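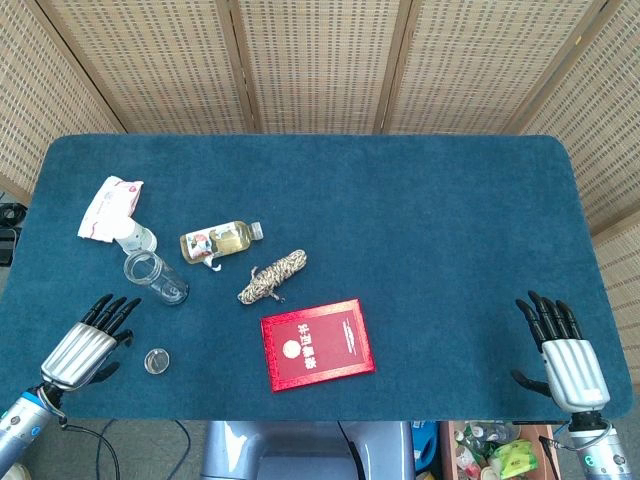 Trodlow Shared Workshop – Robot Build Group

Setting up a tabletop practice area for a two-handed robot

By Vasco Godinho

We get more questions about our table than about the robot standing at it! People come in on a Saturday, watch the hands for a bit and then ask where the felt came from. So I've written up how we set the whole thing up, and if you're building something similar in a spare room or a corner of your own workshop you can copy as much of it as you like.

You'll need a sturdy table, a piece of thick felt big enough to cover it, a folding screen, a box for the things you aren't using and a good stock of household odds and ends. You'll also need a robot with two arms, obviously, and some patience with cables.

1. Cover the table

Start with the felt. Ours is a deep teal-blue and I love it – most of our objects stand out well against it, and it's kind to fingertips when a hand comes down a bit too far. Bare tabletops were a misery for us. Round things rolled off, thin things slid away from the fingers, and every dropped jar sounded like the end of the world.

Pull the cloth as flat as you can and fix it out of sight. A ripple you'd never notice with your own hand is quite enough to trip up a robot thumb (ask me how I know). Brush it before each session. Felt collects fluff like mad.

2. Put up the screen

We stand a folding woven divider behind the table and bring its end panels in at the sides. Workshops are busy places, and the camera in the head sees all of it: people walking past, someone's coat, the bandsaw. With the screen up there's much less to confuse it.

Pale beige works nicely behind a blue table. Stand the screen a little clear of the table so an outstretched arm can't catch it, and check that it doesn't wobble when somebody opens the door.

3. Position the robot

Bring the body up to the middle of the near edge, then set both arms to the rest pose with the hands by the near corners. From there each one has a clear run to its own half of the table, and they can meet in the middle without banging wrists.

Now do the cables. Move each arm slowly through its full reach, by hand if your joints allow it, and watch the lead at the wrist the whole way. You want enough slack for the furthest reach and no loop big enough to snag on a table corner. We lost an entire evening to a snagged lead in March, and the fix was 20 seconds with a cable tie.

4. Choose your objects

This is the fun bit! Raid the kitchen, the shed and the drawer that won't shut. Our current layout has a soft pack of wet wipes, a small white bottle, a clear jar on its side with a clear lid lying separately, a bottle of pale yellow liquid, a hank of rope and a glossy red certificate folder.

They're all difficult in different ways. Soft packaging gives when you squeeze it. Anything clear is the real villain, and the lid on the felt is the hardest thing we have, being small, flat and see-through all at once. Rope has loose ends. The folder needs a fingertip under one edge, and its shine throws the camera off under our ceiling lights.

Lay bottles down as well as standing them up, and turn things round so that the writing isn't always facing the robot. Check every cap before you start. Twice, if there's liquid inside.

5. Run a first session

Begin with one object and one hand. When that goes well, move the object a hand's width and try again, then add a second. We do 5 tries per position and write down each one, good or bad, in a notebook kept by the stop button. That notebook is up to 493 entries now, and the early pages are a comedy.

Keep someone at the stop button whenever the arms are powered, and keep your own hands off the table until they're back at rest. If a grasp fails three times running, have a look at the thumb first. Ours was nearly always closing too early – a slower thumb sorted out the rope in a single afternoon.

When you finish, park the arms, switch off, and put everything back in the box.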